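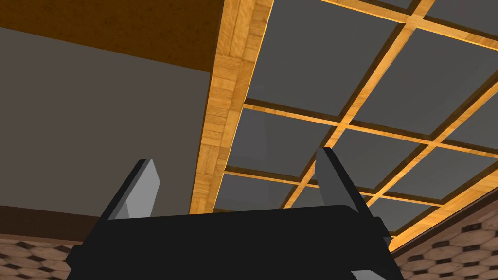 Open gripper, computer rendering

Subject: Re: [fetallow-growers] Quinces dropping early

On Wednesday a list member in Hurumstead wrote:

> Our quince is 10 years old and has always held its fruit
> into autumn, but this year they're coming down green and
> hard as cricket balls. I've picked up 93 so far. It gets
> a good soak every Sunday. Is it worth doing anything now
> or should I just make jelly and be done with it?

Hello all, and hello Hurumstead in particular,

You have my sympathy! We lost most of a crop the same way, the summer after we put the new driveway in, and I remember walking out every morning in my dressing gown to see what had come down overnight (usually the best ones, of course).

I'd start by cutting a few of the fallen ones open. If you find a tunnel and a bit of brown muck near the core, it's codling moth, and then it's very important to get every last dropped fruit off the ground and into a tied bag, not the compost. If they're clean inside I would look at the watering. One big soak a week sounds generous, but on our sandy side of Fetallow it's gone by Tuesday. We changed to 2 lighter waterings, early in the day, and put down a thick ring of pea straw, kept well back from the trunk. The next year's fruit hung on until we were sick of the sight of it.

Do make the jelly regardless. Slightly green quinces set beautifully, they just want a bit more sugar and a lot more patience to get that lovely colour. Mine sat on the back burner through an entire one-day match.

If you end up wanting a second tree, Innes usually has bare-rooted ones in winter, though they go quickly, and the Ovgate road is still closed at the bridge so you'll need to come in the long way past the silos.

Let us know what you find inside them. I've got spare jars if you run short.

Cheers from the hill end of Fetallow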